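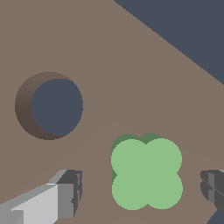 Fitting a fabric cover on a padded planner - worth it or a waste of money?

Asked in Sewing and Paper Crafts

I've got a Brerine planner, the zip-round one with the padded boards, and the corners are going. A shop called Talavera sells stretch covers that are meant to "fit any planner up to A5". I don't believe a word of "fit any". Mine is 6 cm thick when it's full and the listing only gives height and width. They want 11 pounds plus postage, and no returns on fabric goods. Has anyone put one on something this fat, and does the zip still close? I can sew a straight seam if making one is the better bet, but I don't own an overlocker.

Answer 1

I have two of them and they're lovely, great colours, fast delivery. Should be fine!

Answer 2

Answer 1 doesn't say what they put them on, so I'd take that with some salt. I bought one in September for a Truvar ring binder, no zip, and it went on all right but the flaps rode up every time I opened it. On a zip-round I can't see how it would work at all. The flaps have to tuck inside the boards, and that's where your zip tape is stitched down. You'd be closing the zip over a double layer of jersey.

Ask the seller for the flap depth before you pay. I did, and got "it stretches" back.

If you make your own, use swimwear fabric or a decent cotton jersey with 5% elastane. Measure round the whole thing closed and full, spine included, then take a bit off for stretch. A narrow zigzag on an ordinary machine is fine and jersey won't fray, so don't let anyone sell you an overlocker for this. Ballpoint needle though - I skipped that once and had skipped stitches all down one side.

Answer 3

Agree about the zip. Before buying anything I'd try iron-on patches on the corners, but test the heat somewhere hidden if the boards are vinyl. Fivden do a glue-on sort, 35p each at my market on a Sunday. Mine have started lifting at one edge, so I wouldn't call them permanent whatever the packet says.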